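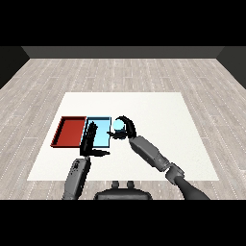 Ball held by the right hand, Protwood sim

Policy grasps ball, stalls on cylinder

My sorting policy closes on the ball. With the blue cylinder the right hand stays open. I trained on 2815 episodes, 39 with cylinders. Is this perception or control? 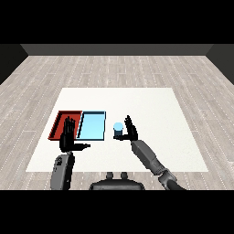 Lizeth Paucar

Data, I think. Oversample the cylinders first. Also log the commanded finger joints. If they never change, your controller is fine. 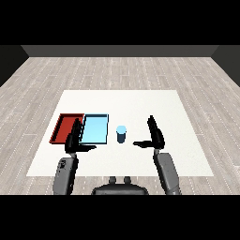

Vilmos Simon

Check your action chunk length. Mine was 60 and it hung the same way. No idea about Protwood though, I use Palent.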